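Grarkbridge is a 50 minute drive for me, and I spent most of it rehearsing intelligent questions about motion planning. I got to ask one of them. Millora opened its manipulation software group to visitors on Wednesday, November 27, 2024, and the coffee was better than the signage.

Agustina Daza, who looks after the perception stack, met us at the door and went straight to her grievances. The first is clear plastic. Her depth estimator sees through a jar, gets interested in whatever is inside, and reports the far wall as the near one. The second is tablecloths. A plain tabletop is one flat plane and you can subtract it before lunch. A woven one, with clouds and flowers and writing all over it, gives the segmenter a great many things to mistake for objects.

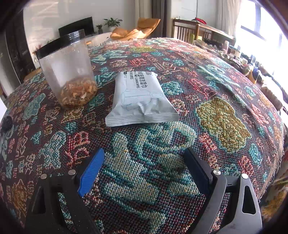

Millora Manipulation Software Group, Grarkbridge

The jar with the orange peel in it gets its own debugging session. Agustina pulled up the mask the old model had drawn for the same view, and it had confidently found the peel, the black lid, and nothing in between. It had also proposed picking up a mustard-yellow cloud. The newer model, Moya, runs 2 passes and is allowed to say it doesn't know, a privilege I would like extended to more software.

The wipes are a different headache. A soft packet lying flat offers very little to get hold of, so the planner has to choose between pinching the crumpled part and sliding a finger under the end. Remedios Villanueva, on the planning side, showed us the cost terms for each. There were four. She dislikes one of them and wouldn't tell us which.

After that came Zaleden, the replay tool, and the part I had driven for. It lines up the camera view, the finger opening and the planner's reasoning on one timeline, and you can scrub back to the moment a grasp was chosen. The interface is gray on gray - Remedios called it "mature" - but it loaded 2000 episodes without complaint. My question was about calibration drift between sessions. The answer was a long sigh and a link to a script.

The next visitor day is in December. Park behind the building, as the front lot belongs to a dentist.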